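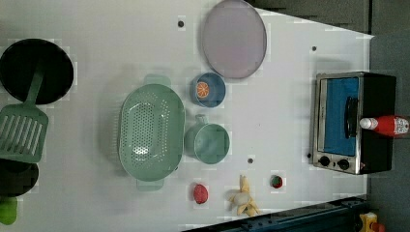 Lists > Regional History > Contributor Notices > March

Reading time: 2 minutes

Re: Call for entries, Brulon County Online Encyclopedia

On behalf of the editorial office, thank you for your inquiry, which is quoted here so that all subscribers may see the reply.

> Our society holds minutes and letters from the Plorkel mill school. May
> we submit an entry on the school if a short one on the town of Plorkel
> already exists? Is there a limit on length?

Separate entries on schools are welcome. The existing Plorkel article gives the school a single sentence, and it will be linked to the new entry once that is approved. Proposals should be no longer than 2 pages and should list the sources to be used. Unpublished letters may be cited if the holding institution is named.

Proposals for the current round are due March 27. The office has received 25 to date, of which 7 concern the Worix valley. Entries on the Jia ferry landing are especially needed.

Editorial Office
Brulon County Online Encyclopedia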